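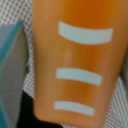 Orange container, white bars down the front.

Trelavham Toy Library - minutes, September 2, 2023
Held in the back room at Laline Street. Siebe Van Beek in the chair, which is the one that wobbles. Petronella Hlongwane took the minutes and apologises for the parts that sound like her.

Previous minutes
Accepted, after the word "shouted" was changed to "said".

Money
We have $358 in the account. The hall wants more for heating, a service most of us know only by reputation. Siebe will write to Edley Council and ask what the rent is meant to include. The insurance is paid until next September.
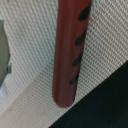

Could we not just charge late fees like a normal library, asked Siebe, and the room went quiet while everybody thought of what was in their own garage. It was agreed to bring in late fees at some point, with a generous amnesty first. Members with overdue jigsaws know who they are. So does the card file.

Opening hours
The early Saturday session stays. The midweek evening one goes, having drawn three families in a month, one of them looking for the yoga. Petronella will change the sign on the door and the old sign under it that keeps showing through.

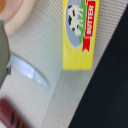 Petronella said that if we cut the evening session we should at least try it the other way round and open after school pick-up, when parents would pay good money to be anywhere with a carpet. Carried as a trial for the rest of term.

Spring fair
Đỗ Bakery has offered rolls at cost. We need nearly 30 chairs and own fewer than that, depending on your definition of a chair. Trestles are to be borrowed from the bowls club again, and this time returned to the bowls club. The raffle was discussed at a length these minutes will not reproduce.

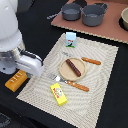 A member at the back wondered whether the fair could go ahead without a raffle at all. Noted. There will be a raffle.

Other business
The key to the side cupboard is still missing. Siebe will try the neighbours, then a screwdriver.

Closed at 4 pm, as the yoga had arrived.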